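Staff newsletter, October 31, 2020
Desk changes on the second floor

The move of the accounts and bookings teams to the second floor is finished, and the last of the packing crates went back to Villalba this week. Thanks to everyone who labelled their crates properly. Three were not labelled at all and are sitting beside the photocopier. If one of them is yours, please collect it.

Desks upstairs are now shared. You can book one through the Ako calendar up to 60 days ahead, either for the full day or for a morning or afternoon. Please cancel if your plans change. Sze-wing Tse looks after the calendar and can fix double bookings, but she can't see requests sent by text message, so use the form.

The clear desk rule applies from the start of the new month. Personal items go home with you or into a locker at the end of the day. Lockers are along the corridor near the kitchen, and keys are signed out at reception. A lost key costs $3 to replace. Anything left on a shared desk overnight will be put in the lost property tub and kept until the end of the following month.

Cleaning is now done by Clinex in the evening. They will wipe down any desk that is clear and will skip any desk that isn't. Spray and paper towel are in the cupboard under the sink for use during the day. Please don't take the spray bottles back downstairs.

Phones are still being sorted out. Graltel has moved most of the extensions, but extension 357 rings at the old front counter and will do so until the new line is connected. If you are expecting calls on that number, ask Gwion Harries to divert it to your mobile. Voicemail PINs have not changed.

The lift is working again. Deliveries should still come through the rear door, as the front ramp is being resurfaced and the colour-coded signs haven't gone up yet. 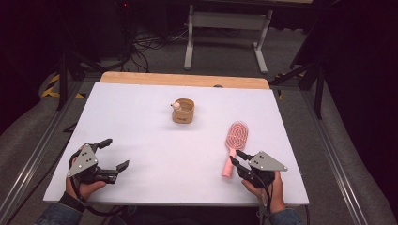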